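ok so the Great Hat and Scarf Purge is happening. thread, mostly so I don't quit halfway

Background: we moved into the apartment on Prindbridge in January and the soft stuff never got unpacked. Hats, gloves, the weird half-scarf things. All of it in two bags at the bottom of the hall closet. Every cold morning I dig. Every cold morning I'm late.

Rules. Everything comes out. Everything gets handled once. Keep, wash, or out the door. No "maybe" pile, I have lived with a maybe pile before and it had its own zip code

Bag one dumped on the bed. Why do I own this many single gloves. Where are the other ones living. Are they happy

First real decision: the big puffy trapper hat. Wore it exactly one winter. Looks great on everyone except me. OUT. Felt fine. Felt kind of amazing tbh

Someone asked what I'm storing the keepers in. The Dernero shelf bins, the shallow ones. The deep ones are a trap, you just make a smaller closet bag with handles. Shallow means you see the hats. Seeing the hats is the whole point

Also yes the shelf in there is 23 inches deep, which is a dumb depth for a hall closet. Stuff goes to the back and retires. I'm putting bins in front and the spare blankets behind, done, moving on

Coffee break. 10 minutes. (it was not 10 minutes)

Back. Washing notes bc three of you asked — knit stuff goes in a mesh bag, cold, gentle, then flat on a towel. Do not hang a wet beanie off a doorknob. I have done this. It becomes a windsock

Structured caps are different, the ones with a brim. I do those in the sink with a drop of dish soap, and just dab at the sweat band with an old toothbrush. Stuff the crown with a washcloth and leave it be. No dryer!! The dryer ate my favorite Lumbao cap and gave me back a cap for a doll

Bag two is worse than bag one. Bag two has a beach towel in it. And a phone charger for a phone I had in college

Ok folding vs stacking. For beanies: fold in half once, stand them up in the bin like files. Thick ones get their own row or they shove everybody over. For caps: nest them, brim inside brim, all facing the same way. Don't flatten the front panel. Once there's a crease there it's there forever, ask me about the green one

What about the soft unstructured caps, the slouchy kind w/ basically no shape. These are the annoying middle child. Don't nest, don't file. I smooth the top with one hand under and one hand over, tuck the slack in, then lay it brim out on top of the others. Takes 2 seconds

Some people go for the hooks. We tried hooks at the Vista place. More than 400 times I walked past those hooks and threw my hat on the chair anyway. Know thyself

Down to the last few, all the soft gray stuff. Gray always gets left til last at my house, it doesn't look like anything til you pick it up
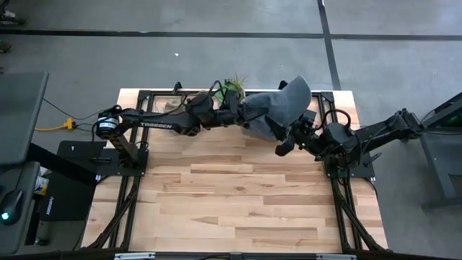 hallclosetdiaries

Soft gray, kinda cap shaped, crumpled. This is the state most of mine come out of the bag in. Pull the fabric out from both sides first and THEN worry about the brim. If you start with the brim you just chase the wrinkle around

Little spiky green plant at the far edge of the table too, love that. I want one for the closet shelf but zero light in there, it'd be a hate crime against a plant

And a wood tabletop is so much better for this than a bed. The bed's too squishy, you smooth one side and the other side bunches up. I did bag one on the bed and bag two on the kitchen table and bag two went twice as fast even with the beach towel

Final layout for anybody copying: beanies left bin, caps middle bin, gloves right bin, scarves rolled on the shelf beside them. Labels are masking tape. I will not be buying a label maker, please stop sending me lable makers

Donate bag is by the front door. It goes in the car tonight — if it sleeps in the hallway I'll start taking things back out, starting w the trapper hat

Single gloves: keeping them through the end of winter in case the partners turn up under a car seat. then they're dust rags

Ok closet door closes. It closes!! Coats next month, don't ask me about coats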